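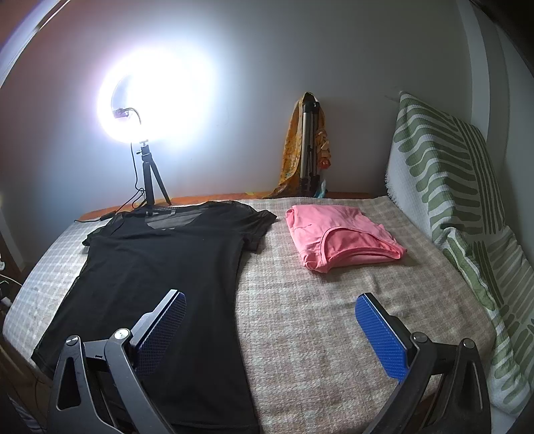
Ticket 77, attachment 1: black T-shirt spread out, pink garment folded, ring light on.

Project: Nonden (student project, clothes folding)
Opened by: Yi-chun Tsao
Status: open

Problem: the hand-held gripper recordings from Saturday load, but the tracker loses its position on 5 of 19. All 5 are black cloth. The pink garment gives no trouble.

Checked so far:
- Finger pads cleaned, screws tightened. No change.
- Recordings copied again from the card. Same 5 fail.
- Ran them on the Clungate machine as well as ours. Same result.

The ring light is bright enough to wash out part of the wall behind it. I think the exposure drops and the black cloth loses its detail. Not proved yet.
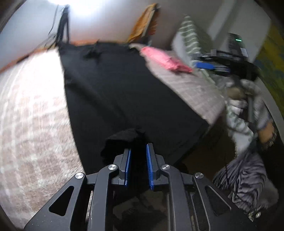 Attachment 2: corner of the black cloth held between the blue pads.

Grip looks fine in this one. The corner is bunched between the pads and the rest lies flat, so I don't think the fingers are the fault.

We use cookies to keep you signed in. Accept / Manage settings

Next steps:
1. Turn the ring light down and repeat 2 recordings with the black T-shirt.
2. Lock the exposure and repeat 2 more.
3. Send both sets to the Rosenthal group to compare.

Please don't delete the failed files before June. I need them for the report.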